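Home | News | History | Archive | Contact

Fuseo parish registers go back on public view

The oldest surviving registers from the port settlement of Fuseo can be read again at the Hollmann Library after a closure that began in September. The 3 volumes cover the years when the town was governed as a dependency of the inland province and had no council of its own.

Historian Rocío Olmedo, who edited the new guide to the collection, said the registers list 379 households. Most were farming families who moved down from the hills after the river trade opened.

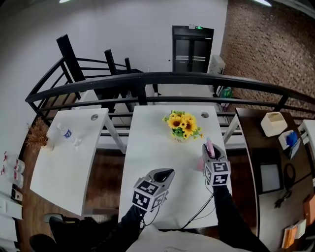
DRIDNESS, 16th November – Readers can ask for the volumes at the main desk from Tuesday. A printed index of surnames is kept beside the catalog, and a second index, by farm, is still being checked.

The last register stops in the year Fuseo was joined to Dridness. Archivist Gøran Vik said 13 pages are missing from it, including the entries for the winter of the union. He believes they were removed when the town hall was moved, but no record of this has been found.

Olmedo will give a talk on the early settlers in the Nanine Room next month. Entry is free, and seats can be reserved at the library.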